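Mosgate Community Help > Work and Jobs > Changes at work

Robot arm will take over part of my station. What should I ask before it starts?

posted by packing_side_B, 2020-01-19

Hello all. I work in the catering supply building in Fodton. My station prepares drink sets for meetings: cups and water bottles are put on the table, checked, and then moved to the tray. It is simple work, but we do it the whole shift, and there are 2 of us on it.

Management told us that an arm will do the picking and placing. One person will stay at the station as "operator" and the other will go to returns. The training is 90 minutes. I have never operated anything bigger than a label printer, and English is my third language, so I am a little worried about the screen messages.

I add two pictures, so you understand the kind of work: the cup and the bottle on the table, and then a view from very near, where you will see mostly white.
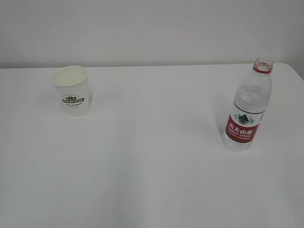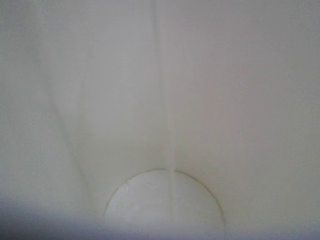 The supervisor says the operator job has the same pay as now. I asked if this is written somewhere and he said it will be. I also asked who is responsible when a cup is crushed or a bottle falls, because today we write our own initials on the tray sheet. He did not have an answer for this. My colleague is older than me and she does not want to go to returns, as there you stand the whole day on the concrete.

So my problem is, what should I ask for before the start, and is it normal that the training is so short? If somebody has done the same change, please tell me how the first weeks were.

warkau_nightshift

We had this change in July at our place, with small boxes, not cups. Ninety minutes is enough to learn start, stop and reset. It is not enough to learn what to do when the arm refuses to pick and you don't understand why. Ask for a second training after two weeks, when you already have real problems to bring. We did not ask, and the technician from Beltrán came only when something was broken.

About the mistakes: ask that the tray sheet is changed before the first day. In our building the old sheet stayed, and people signed for trays they had not touched. It took a long discussion to correct it. Your initials should mean "I looked at this tray" and nothing more.

Other things I would ask:
Can the screen be set to another language?
Who may open the gate, and do you have to call somebody first?
How many sets per shift do they expect in the first month? Ours was 1000 on paper and we were far below it.
Can the two of you change places every week between the arm and returns?

The last one helped us the most. The operator's work is quiet and you get tired in a different way, from watching. After some hours I looked at the arm and did not see it anymore. With the weekly change everybody knows both jobs, and nobody's legs are destroyed.

Also, empty paper cups are light. If the grip is set for something heavier it can squeeze them. Ask if they will test it with your own cups.

oldforklift56

Get the pay in writing. Everything else you can fix later.

I am 56 and I was moved two times because of machines. The first time it was fine. The second time "same pay" was true but the evening bonus was gone, and I found this on the payslip. Read what it says about bonus and breaks.

tk_mornings

don't worry too much, the arm stops more than you think lol. we have one and mostly I am refilling it

packing_side_B

Thank you for the answers. I made a list from them and I will bring it to the meeting. I did not think about the bonus at all, so this was very useful. I will also propose the weekly change, my colleague already said yes to it. When I know more about the second training I will write here again.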